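Hommont Opens Shared Coffee Kitchen in the Berge Building

The coffee kitchen on the ground floor of the Berge building is open again, and we could not be happier to have it back! Hommont, which looks after the building's shared spaces, handed the room over to tenants on Tuesday morning, in time for the first pot of the day.

The idea behind the new kitchen is simple. People who work in the building told Hommont they wanted a place to make a decent hot drink, wash up without waiting in line, and find a mug they like. Of the 300 people who use the building, 179 answered the spring survey, and the most common request by far was for real mugs in place of paper cups.

So real mugs it is. The shelf holds a mixed set, much of it given by tenants - ceramic and glass, plain and bright, big enough for soup or small enough for a quick espresso. Anyone can bring in a mug from home and add it to the set, and plenty of people already have. 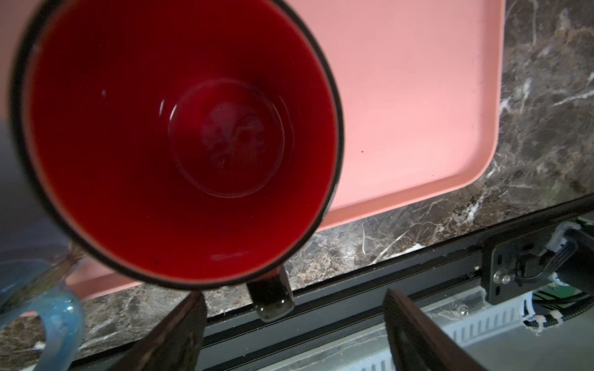
Color was a big part of the planning. Dernex, the design studio on the project, wanted a kitchen that feels like one in a house, with dishes that don't all match and a counter with some character to it. The studio worked with Hommont for 8 months, and tenants were asked to weigh in along the way (the debate over drawer handles ran longer than anyone expected).

Washing up gets the same care. There are now 3 sinks, up from one, with drying space beside each. Mugs go back on the shelf at the end of the day, and trays get a rinse and a wipe before they are stacked.

The kitchen is open to all tenants and their guests from 7 a.m. to 7 p.m. on workdays. Coffee and tea are free through the end of August, supplied by Esemen, the roaster next door. After that, drinks will be paid for through a small monthly share per office.

Tenants with mugs to donate can leave them at the front desk, washed and wrapped in newspaper. Saucers are welcome too.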